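Double-layer pick fault

Last edited in March. Entry prepared by the Ekusham reference desk.

A double-layer pick is a fault in robotic cloth folding in which a gripper meant to take one layer of fabric closes on two or more. The arm then lifts or pulls the garment as if it were a single sheet, and the fold comes out skewed, or the cloth is dragged across the table. The fault is best known from the Vererham folding trials, where it was the most common reason for a run being stopped.

Background

Folding cells of this type have two arms fixed side by side along one edge of a walled table. Items are spread out before folding, and each arm takes part of the edge. The arms share a working area, so a wrong grip by one quickly affects the other.
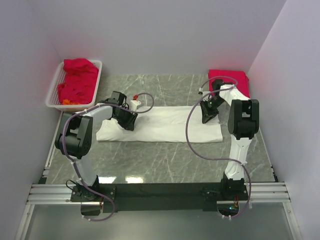
Two-arm folding cell with a white cloth spread on the table.

The Vererham trials covered 3,734 folding attempts. A double-layer pick was recorded in 761 of them. Most were harmless and ended with the cloth being let go and spread out again. In 24 attempts both arms kept pulling against each other until the current limit on a wrist motor cut the power.

Causes

Thin, pale fabric gives the most trouble. A white layer lying on another white layer shows little contrast from overhead, and the planning software may take the two for one.

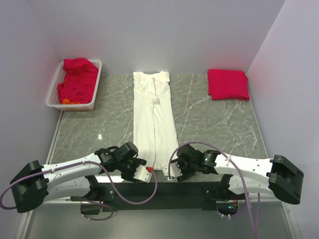
Long garments add a second difficulty, as a sleeve or leg can slip under the body of the item while it is being straightened. Wear on the fingertips also plays a part. At Vererham the fault became more frequent once a set of tips had done 200 hours, and they were changed at that point from then on.

Detection

Motor current alone is a poor guide, as two layers of thin cotton feel much like one. Later versions of the Brokau controller compare the gap between the closed fingers with a value stored for each fabric. Wrist cameras are used as a second check before the lift.
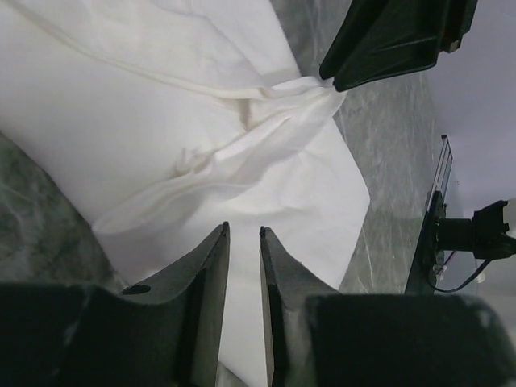
Gripper gathering white cloth, wrist view

Bunched cloth remains hard to judge by either method. Where one gripper has gathered the fabric, the folds spread outwards, and the other may have no single edge to take. The usual response is to open both grippers, raise the arms and start again from a fresh overhead view.

Safety

An arm stopped by its current limit may still be holding fabric under tension. The Pangilinan procedure, written by Shaimaa Abdel Rahman after the trials, requires power to be isolated before anyone reaches into the cell. Cloth must not be tugged free by hand.
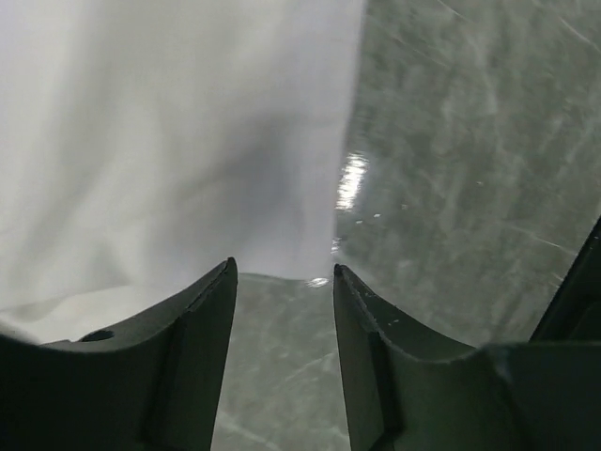

Gripper fingers close to the edge of a white fabric, from a wrist camera.

See also: slip detection; cable snagging; current limiting.

Contact the reference desk | Copyright Ekusham | Back to top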